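## Anybody else's packing line going over to arms?

**tapegun_terry**

Second shift at a housewares plant here, Sutmont site if anybody knows it. We pack cleaning stuff mostly: brushes, dustpans, scrubbers. In March they put in two Bruvum cells on the hand brush line and I'm trying to figure out if what we're going through is normal.

Used to be 8 of us on that line. Now it's 4, and the other half got moved to returns and kitting. No layoffs so far, I'll give them that. But the job I have now isn't the job I had. I used to pack and talk. Now I watch the cell, clear it when it stops, and type a reason code into a tablet every single time.

**nightdock**

Pretty normal. We got ours two years back and the talking is what went first here too. You end up standing twenty feet from the next person.

Did they bump your pay grade? If you're clearing faults, you're an operator. Get that in writing.

**tapegun_terry**

Nope, same grade. "Under review."

**mrs_pallet**

I'm going to be the odd one out and say I love ours. I did hand pack for years and my wrists were shot. I'd wake up at 3 a.m. with my fingers numb. Now I tend two cells and I can open a jar again. You couldn't pay me to go back!

**nightdock**

@mrs_pallet glad for your wrists, seriously. But you kept your spot. Ask the people who got sent to returns how they like it.

**mrs_pallet**

I have asked, my sister-in-law is one of them. She hates it, mostly on account of the new start time. I'm not saying it's fair, I'm saying the old job hurt people and we all kind of forgot that.

**gluepot88**

What's the rate like, Terry? Our Plukell units were sold to us on a big number and we've never seen it outside of the demo.

**tapegun_terry**

Best shift so far was 2988 brushes out of one cell. On a bad night we don't make 1000, and those are the nights I'm sweating more than I ever did packing by hand. The target on the board doesn't move either way, which is my main gripe.

The part I do like (don't tell my lead) is teaching picks. They let me sit with the integrator for a week and now I'm the one who sets where the fingers close on a new item. With the blue hand brush I've got them closing on the handle, below the head, bristles up.

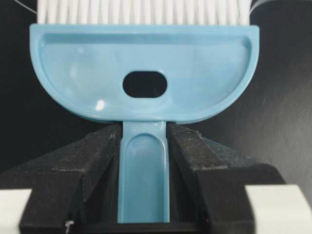
I had an argument with the engineer over that one. He wanted to grab by the head and I kept telling him the handle is how a person would pick it up. We ran it my way and it's still running my way. First time in a long while anybody up front asked me how something ought to be done – and then wrote it down.

**gluepot88**

OK but that's exactly what nightdock is getting at. You're doing setup work on a packer's wage. Around here that's a tech job, with its own posting.

**mrs_pallet**

Agree with gluepot on this. Keep a list of every item you taught, with the settings. Bring it to the review.

**tapegun_terry**

Fair. I've got most of it in a notebook already.

**nightdock**

Photocopy the notebook. Keep the copy at home.

**masanja_line2**

Masanja warehouse person here, we're getting cells next. Any of you get a say in the layout? They showed us a drawing and the break area is gone.

**mrs_pallet**

Ask now, before the floor gets marked. Ours moved the fence line a few feet when we complained early. Once the bolts were in they wouldn't touch it.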